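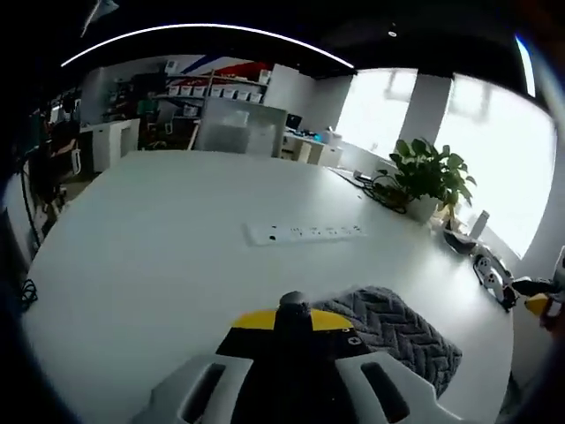

Washing and Waxing a Bronze Marker Plaque

Print this page | E-mail this page

Workshop tips, Grelletville marker group. Compiled by Rhonda Grewal. Updated 4 May 2022.

These notes cover small cast bronze plaques that have been taken off their posts or boulders for bench work. Painted aluminum markers need a different method and are covered on a separate sheet. If the plaque is still bolted to stone, keep the wax off the stone; it leaves a dark halo that is hard to remove.

Before washing

Record the inscription exactly as cast, including misspellings and line breaks. Note the foundry mark if there is one – it is usually at the lower right edge or on the back. Tag the mounting bolts by corner. The bolts on the Campbell depot plaque were mixed up in October, and two of the holes had to be chased again.

Check for loose letters by pressing each one lightly with a fingertip. Applied letters can be pinned to the plate from behind, and a stiff brush will lift them.

Washing

Use distilled water and a non-ionic detergent. Household dish soap often contains salts and perfume, and vinegar or lemon juice will strip the patina. Brush with natural bristle, working from the bottom edge up so that dirty water does not streak a dry surface. Rinse twice. Blot the recesses with cotton, then leave the plaque face up overnight.

Do not use wire wool, rotary brushes or metal polish. Green powdery spots that come back after washing may be active corrosion and should be seen by a conservator.

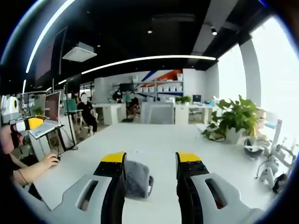 Waxing

Use a clear microcrystalline paste wax. Put on a thin coat with a stencil brush and push it into the background texture around the letters. Let it haze, then buff with a lint-free cloth. A second coat goes on the next day. Thick wax turns white in the corners of the letters and has to be taken off with mineral spirits.

A 7-ounce tin does a large number of small plaques. The Flurkunton bridge plaque, which has 51 raised letters, took less than a teaspoon for both coats.

Solvent rags go flat on a rack outdoors until fully dry. Do not ball them up in a bin.
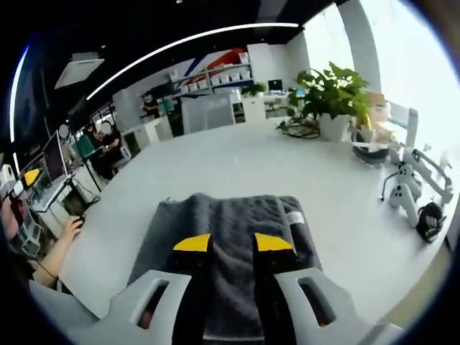 Marker Care Sheets, page 7

Remounting

Use stainless or bronze bolts, never plain steel. Put a nylon washer between the plaque and any iron post. Tighten opposite corners in turn, by hand – Prasetyo Goh keeps the short wrench for this and can lend it out. Leave the weep gap at the bottom edge clear of sealant.

Rewax once a year. Plaques near the Brasel road get salt spray and should be rinsed in spring as well.

This site uses cookies to remember your settings. Accept | Decline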